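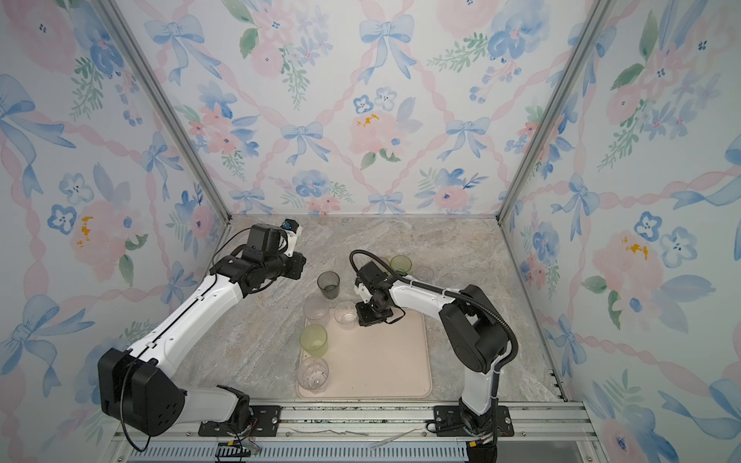

Una radio de válvulas que vuelve a dar las noticias

Cultura del cacharro | Restauración

Mayo. Texto de Sorin Spahić

Hay objetos que uno hereda sin haberlos pedido y que luego, por pura terquedad, acaba queriendo. A mí me pasó con una radio de sobremesa Halilović, de caja de nogal y dial redondo, que llevaba media vida en lo alto de un armario en casa de mis tíos, debajo de una manta y de dos cajas de adornos navideños. Pesaba como un muerto, olía a desván y le faltaba un mando. Me la llevé en el asiento delantero del coche con el cinturón puesto, como a un niño.

Mi idea al principio era modesta: limpiarla y ponerla en la estantería, muda. Pero claro, uno quita la tapa trasera, ve las válvulas todas en fila con su capita de polvo, y ya no hay manera de dejarlo ahí. Así que llamé a Ľudovít Kováčik, que repara estos aparatos desde antes de que yo supiera soldar, y me dijo por teléfono lo que dice siempre: que no se me ocurriera enchufarla. Los condensadores de papel de aquella época envejecen fatal, y un golpe de corriente puede llevarse por delante el transformador, que es la única pieza realmente difícil de sustituir.

Hice caso (por una vez). Fui cambiando condensadores uno a uno, comprobando el aparato entre cambio y cambio, despacio, por las noches, con la cena ya recogida. Pedí los recambios a Arketier, una tienda pequeña que todavía envía las piezas en sobrecitos escritos a mano, y la factura se quedó en 57 euros, portes incluidos. El altavoz tenía el cono rajado y lo arreglé con papel de seda y cola blanca diluida, un remedio antiguo que da mucha vergüenza contar y que funciona de maravilla. 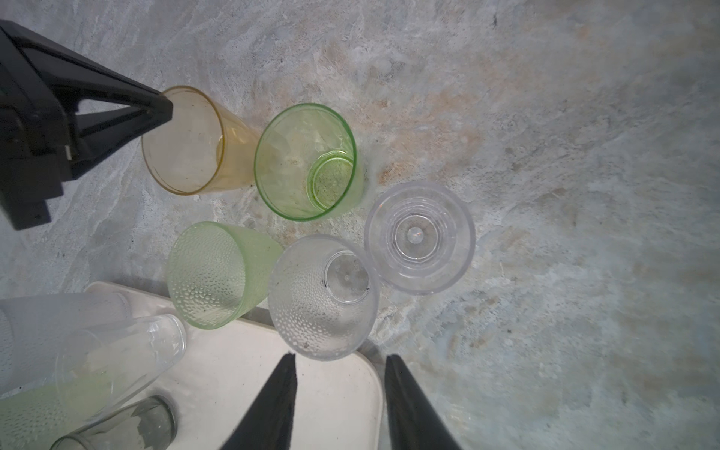 Kováčik no estaba tan convencido con lo del cono. Según él, la cola endurece el papel y se come los graves, y lo decente habría sido mandarlo a reentelar, aunque admitía que para escuchar el parte y algún bolero tampoco hacía falta ponerse exquisito.

Puede que tenga razón. El caso es que la caja me dio más guerra que la electrónica. El barniz estaba cuarteado por arriba, seguramente de años de sol junto a una ventana, y tenía un cerco negro de maceta que ninguna cera conseguía disimular. Probé primero con Gastum, una pasta limpiadora que me habían recomendado mucho, y sacó la suciedad pero también me dejó la mano oliendo a trementina hasta el día siguiente. Después lijé lo justo, a favor de la veta, y fui dando goma laca con muñequilla: 6 capas, dejando descansar cada una toda la noche. El cerco sigue ahí si se mira de lado. Le he cogido cariño. 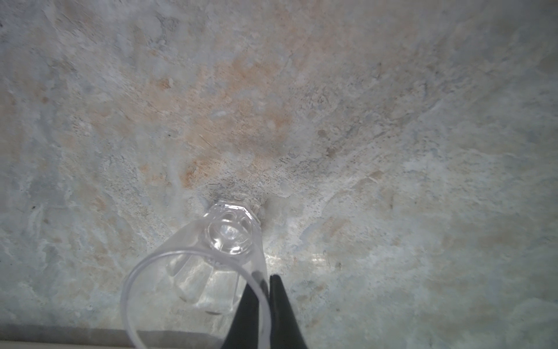
Quedaba el mando perdido. Busqué en mercadillos, en foros, en la caja de botones de mi tía, y lo más parecido que encontré era de una Drivitz, medio centímetro más ancho y de un marrón algo más rojizo. Me pedían por él 169 euros, una barbaridad, así que hice un molde de silicona a partir de uno de los otros y lo vacié en resina teñida. El primero salió lleno de burbujas, el segundo con el color de un caramelo de café con leche, y el tercero quedó tan bien que ahora ya no sé distinguir cuál es el bueno.

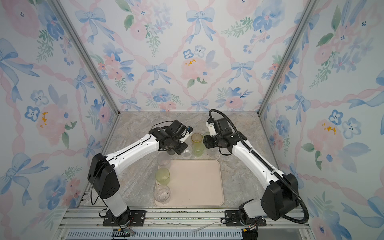 La encendí por fin a las siete de la tarde, con una bombilla en serie por precaución y mi tío sentado en la cocina con los brazos cruzados. Tardó lo suyo en calentarse. Primero un zumbido, luego un carraspeo larguísimo — yo ya tenía la mano en el enchufe — y de pronto una voz de mujer leyendo el estado de las carreteras. Mi tío no dijo nada en un buen rato. Después preguntó si también cogía la onda corta.

La coge, regular, mejor de madrugada y con un cable largo colgado por el balcón. Me falta ajustar el ojo mágico, que brilla muy poquito, y cambiar la tela del frontal, para la que he encontrado un retal parecido que todavía no me atrevo a cortar.

Comentarios

Marisa_L: Qué alegría leer esto. ¿La goma laca la preparaste tú en escamas o la compraste ya hecha?

Toño: Lo de la bombilla en serie habría que explicarlo con calma para los que empezamos. ¿De cuántos vatios?

onda_media: Yo tuve una igual y el ojo mágico no tenía arreglo, hubo que poner uno nuevo. Suerte con la tela, córtala con dos dedos de sobra por cada lado.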